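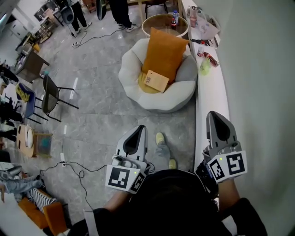 Subject: Re: [robotics-club] hand-held grippers, what we need for July
From: Alasdair Gunn

Answers below.

> Are we still using the room with the cloud chair for the tidy-up task, or
> moving to the Grellar lab? Also, how many recordings do we have that are
> usable? The sheet says 600 but I think that is the old target.

We are staying where we are. The Grellar lab has one bench and no soft furniture, and the task list for the Escobar entry includes putting things on and off cushions. The envelope stays in the set of objects. Please use the ones with a printed label.

600 is the old target. The count last night was 2298, of which 74 have to be redone. In most of those the marker on one gripper block went out of view for too long. Keep the marker faces toward the head camera when you reach, and don't cross your wrists. I know it feels stiff for the first few takes.

> Do both grippers need to be checked before every session or only when
> we swap operators?

Every session. Check that the green light is on for the left and the right, then open and close each one fully before you start. Zirnau wrote a short script that flags a missing marker. It is in the shared folder under "checks". Run it on the first take and again after lunch.

Two more things.

If you are waiting your turn, stay back by the wall or sit down. Cables cross the floor in that room, so look before you step back.

The class report is due before the demo. I have the section on calibration, 88 lines so far, and it needs someone other than me to read it. Cesitz is the name of the code repository now, so change the old name in your own sections too.

I will be in from 4 pm if anyone wants to go over the redo list.

Alasdair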